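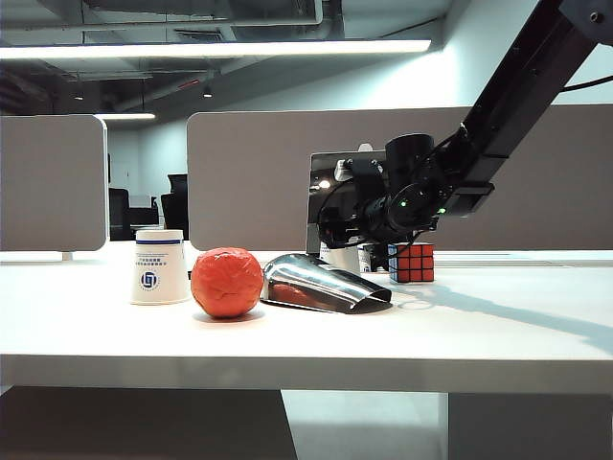

Desk fidgeting at work – what do you let slide?

nialp_77
ok so new manager at our office wants "clear surfaces" starting in June. Nothing on the desk you aren't using that minute. I take calls for a living, my hands need something to do. Anybody fought this and won?

vlevesque
We had that at my last place. Lasted 3 weeks. People just moved their junk to the drawer and the drawers wouldn't shut.

maly_v
Gonna disagree a bit. I sit across from a clicker. Pen, all day. I would vote for clear desks tomorrow if it got rid of the pen.

nialp_77
pens are a crime, agreed. Talking about quiet stuff. Putty, a squeeze ball, a cube

maly_v
Cubes are NOT quiet. Old stiff ones sound like someone chewing gravel

Simek R
Depends on the cube. Lube it, loosen the screws a hair, fine. I solve mine on calls, muted. Slow ones – I'm not fast, never was. Helps me listen. If I sit still I start reading email and miss the whole thing.

vlevesque
My problem with putty is lint. Also cat hair, I work from home two days. Ended up with a fur ball in my hand during a review.

kjanevski
I'm a team lead so I'll be the bad guy. I don't care about the toy, I care when the customer is at the desk and you keep squeezing it. Looks like you're bored of them. On the phone, go nuts.

nialp_77
reply to kjanevski: thats fair, nobody walks up to us though. It's a back office on Manzano, third floor, we get the mail guy

kjanevski
Then ask for it in writing as an exception. Short note. Don't use the word fidget, say "quiet hand item". Sounds dumb, worked for two of mine.

maly_v
"quiet hand item" lol. Still want the pen gone

Simek R
Does she count coffee as not in use? Serious question. Mine sits there cold til lunch.

nialp_77
aparently cups are ok if there's coffee in it. Going to try the note, will ask about putty and the cube and skip the rest. Meeting at 3

vlevesque
Put it in the drawer before the meeting at least

Recent threads
Chair squeaks only when I lean left (1,213 views)
Headset ear pain, glasses wearers
Best lunch that doesn't smell
Standing desk – gave up, selling it (1,287 views)
Who keeps turning the AC off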